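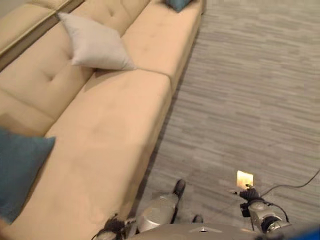
Camlow furniture reuse scheme to stay open through the winter

There was a good deal of relief in Camlow this August when word went round that the Kitent furniture store, which has been passing on second-hand sofas, beds and tables to local households for longer than most of us can remember, will be keeping its doors open after all. The lease on the old seed warehouse in Nestell Lane was due to run out at the end of the month, and for a while it looked as though everything would have to be sold off or sent to the tip.

The new agreement runs for 2 years, with the rent held where it is, and the landlord has said he will see to the leaking gutter on the lane side before the weather turns (regulars who have stepped round the bucket by the door will be glad to hear it).

Orhun Işık, who manages the store, told us he had been putting off ringing families on the waiting list until he had something cheerful to say. "I had 118 names in the book and I didn't want to worry any of them," he said. "So I spent a whole afternoon on the phone, and I've never drunk so much tea in my life."
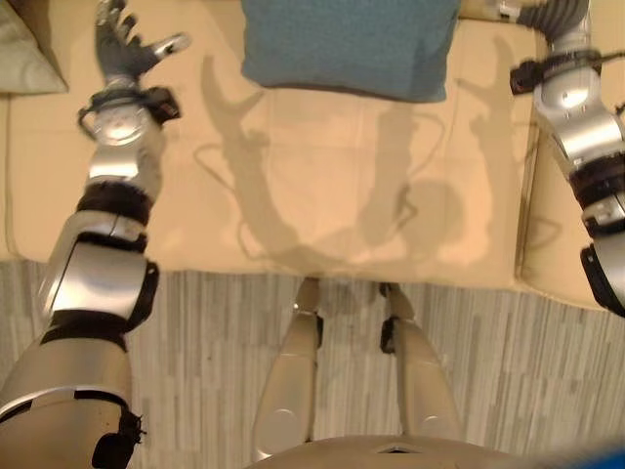
Sofas are still what people ask for most, and they are also the hardest thing to come by, as so many that are offered have lost the fire safety label that has to be there before they can be passed on. Orhun asks anyone thinking of giving one to have a look under the seat cushions first, and to leave the label well alone if they find it! Corner sofas are very welcome too, provided they come apart enough to go through an ordinary front door.

Collection within the town is free, and delivery costs £40 for a full van load, or less for anyone on a low income. The store is also trying to raise £2000 towards a new tail lift, and there will be a cake stall outside Khaemba's bakery from ten in the morning to help things along. Offers of sponges, scones and especially flapjacks can be left with the girls at the counter.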